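Danzer製作ログ、続き。スレッドにします。長いので興味ない人はミュートで

共有工房の隅で作ってる卓上アーム。やらせたいのはパンにソースを塗ること、それだけ。それだけのはずだった

木曜の夜から作業再開。前回までのあらすじ:肘の減速機がガタガタ→印刷しなおし→まだガタガタ→ベルトに変更。ベルト正解。最初からベルトにしとけばよかった

ベースはGundlowのアルミフレーム端材。7本で袋売りされてたやつ。長さバラバラ。切るのが面倒なので長さに設計を合わせた

制御基板はLulluraの中古。ファンがうるさい。外したら熱で落ちた。戻した。うるさい

で、今日の本題。塗りの動作

最初は軌道を手打ちしてた。点を400個くらい打てば滑らかになるだろ、と思って打った。ならん。パンの表面って全然平らじゃない。あたりまえ

ので方針変更。人の手の動きをデータで取って、それを真似させる。ソフトはClotadance。設定ファイルの書き方が独特すぎて最初の3時間溶けた

いまの作業。刷毛とソースとパン
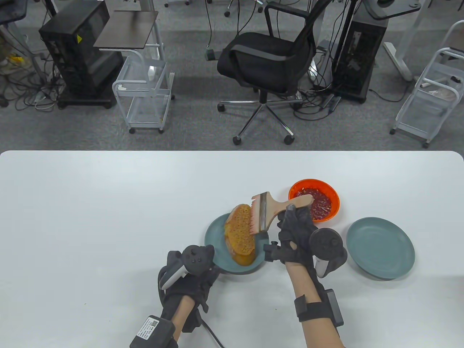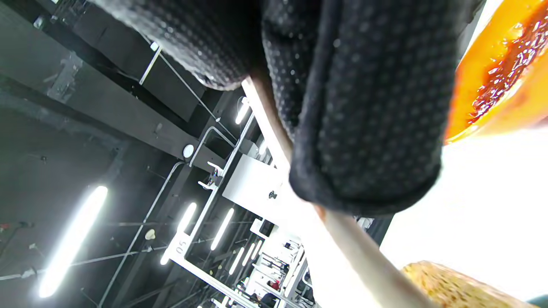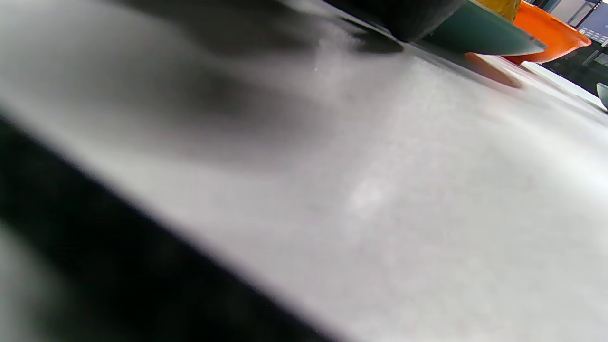
刷毛は寝かせ気味がいいっぽい。立てるとパンの気泡に毛先が引っかかって、データの力の値がギザギザになる

あとソースの粘度。ゆるいと垂れる、固いとダマになる。ロボ以前に料理の話になってきた

座標のずれ問題。トラッカーの原点が電源入れ直すたびに変わる。毎回机の角4点で合わせなおし。めんどい。自動化したい。自動化のための自動化

あ、400個って書いたけど「くらい」じゃなくて400ぴったりです。ログ見た。どうでもいいか

記録の間隔も悩み中。細かくするとファイルが巨大になって、Clotadanceの読み込みが固まる。粗くすると折り返しの角がまるくなって端っこが塗れない。今は折り返しのとこだけ細かくしてる。力技

失敗集
・開始の合図と記録の開始がずれてて、頭の部分が全部欠けてた
・左右のデータを逆に読み込んでた。Danzerが鏡文字みたいな動きした
・保存先のディスクがいっぱい。エラー出ない。出してくれ

3つめが一番つらかった。一晩ぶんパー

気をとりなおして、取れたぶんだけDanzerに流してみた。ソースなし、パンのかわりにスポンジ。動いた!動いたけど遅い。あと手首が最後にぷるっと震える

震えはたぶんベルトの張り。締めたら減った。でも締めすぎるとモーターが鳴く。ちょうどいいとこがネジ半回転ぶんくらいしかない。テンショナー付けるべきだな…部品棚になんかあったはず

予算メモ。今月使ったのはベルトとプーリーで1,000円ちょい、刷毛は家にあったやつ。安い。時給は考えない

リプで聞かれたやつまとめて返信
「アームの可搬は?」測ってない。刷毛は持てる。皿はたぶん無理
「図面公開しないの」ベルト版がもうちょい落ち着いたら出しまs。今のはネジ穴の位置が現物合わせなので出しても誰も組めない
「グリッパーは何指?」二本指。三本目つけたら配線が通らなかった

あと先端の刷毛ホルダー、3回印刷して3回とも割れた。積層の向きが悪い。寝かせて印刷したら今度は柄が入らない。収縮ぶん見てなかった。やすりで削って無理やり入れた。見た目は最悪

次やること
原点合わせの治具つくる
手首のケーブル長さ見直し(曲げると突っぱる)
スポンジ卒業、パンで試す
ファン静かなやつに交換

とりあえず今夜はここまで。工房の鍵返してくる。続きは原点の治具できてからかきます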